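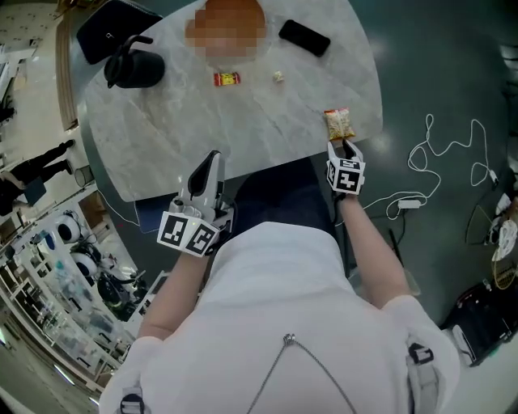
Break room table reset, week 4. Short thread for anyone on the Hemholm floor who missed the last one.

The rule stays the same. If you open it, you finish it, bin it or clip it shut. Snack bags left open go soft by the afternoon and then get left for someone else to throw out.

Sweets go back in the tin. Wrappers go in the bin by the door - the small ones are the worst, they stick to everything once the kettle has been dripping.

Kettle lives on the left side of the table. It was on the windowsill until January and the sill has marks on it now. Fill it to the line, not past it.

Phones are fine on the table. Charging cables are not fine on the floor. I caught my foot in one twice last month. If you need a socket, use the one behind the shelf and coil the lead up after.

The marble-patterned top shows crumbs less than the old one did, so wipe it even when it looks clean. Cloths are under the sink, 12 in the pack, wash at 60.

Snack money is still in the blue envelope. Crisps and sweets get bought at Pacheco at the end of the month. Requests in the replies please, nothing with nuts.

Contact: Benedita Vieira | Back to top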